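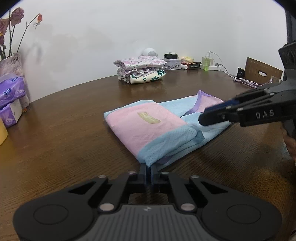

Ghazala Afridi has spent most of her adult life persuading people to wear the same shirt as one another, and she would like it known that she doesn't recommend it.

She is kit secretary of Tuvincombe Ladies' and Mixed Hockey Club, a post she took on at 29 and still holds at 53. When I ask how long the term of office is, she looks at me kindly. "One season," she says.

We meet in her kitchen at four in the afternoon, which is the gap between her job (school admissions, "also mostly disappointed parents") and training. The kettle is on. There are boxes in the hall and I'm asked to walk round them sideways.

The great upheaval of her reign was the change of colours. For as long as anyone could remember, Tuvincombe had played in bottle green, and so had Asby, nine miles down the road, and every meeting between the two began with an argument about who would put on bibs. In the end the league wrote a letter. Tuvincombe, having lost the toss of a coin in a car park, had to find something else.

"I thought it would take a fortnight," Afridi says. "You ask people what colour they like. They tell you. You buy it."

It took two winters. The first survey went out to every member and came back with 89 replies, in which, she says, there were more colours than she had names for. One man wrote "green" and underlined it until the pen went through the paper. A mother of three wanted anything that didn't show mud. The under-fourteens voted as a bloc for black, on the grounds that it looked hard.

"The trouble is that people think they're choosing a shirt. They're choosing what they'll look like in the photograph on the clubhouse wall after they're dead. It brings out the worst in them."

Did she have a favourite herself? "Maroon. I never said so. If I'd said so it would have been finished by teatime."

Gerrit Van Leeuwen, who was first-team captain at the time and now coaches the juniors, remembers the meeting at which it was settled. He has let himself in at the back door halfway through our conversation, apparently by long custom, and is eating toast.

"It was March and the heating was off," he says. "I believe that is how democracy works best. Everyone was ready to go home by nine."

The motion was for orange. Van Leeuwen would like to make clear that he didn't propose it, that he comes from a part of the Netherlands where one doesn't push oneself forward, and that he was very happy with the result. Afridi says he had been round to people's houses.

"I visited some friends," he says.

The cost was the next battle. A full set for every side, seniors and juniors, came to £2,872, which the club didn't have. Khokhar, the carpet shop on the high street, offered to pay the lot in return for its name across the front. There were members who felt that a club of their standing should not be advertising underlay. Afridi invited them to make up the difference themselves, and has a list, still, of those who did. It's a short list. She showed it to me without my asking.

Then came sizes. She is at her most eloquent on sizes. "A grown man will tell you he's a medium. You've got eyes. You can see he isn't a medium. But he was a medium when he met his wife, and who am I?" She now orders what she thinks they need and cuts out the labels. There has not been a complaint in years.

Washing is done at home by the players, a reform she forced through after doing 90 shirts in one weekend when the regular laundry let her down. The juniors' goalkeeper top once came back smelling so strongly of dog that it was given its own peg.

And Asby? The old rivals kept the green, naturally, and for a few seasons were unbearable about it. Then they merged with Gurutow, whose members would only agree to the marriage if everybody changed. "To orange," says Van Leeuwen, buttering. "A slightly different orange. They say apricot."

So there are bibs again, twice a year, and a coin in the car park. Afridi keeps a set in the boot. I ask whether she's been tempted to reopen the question of colours, just for those two fixtures, with perhaps a modest second strip.

She gets up and sees to the teapot. It takes her quite a while.

"Gerrit," she says eventually, "has anybody been round to your house?"

He says some friends have visited. He thinks they mentioned maroon.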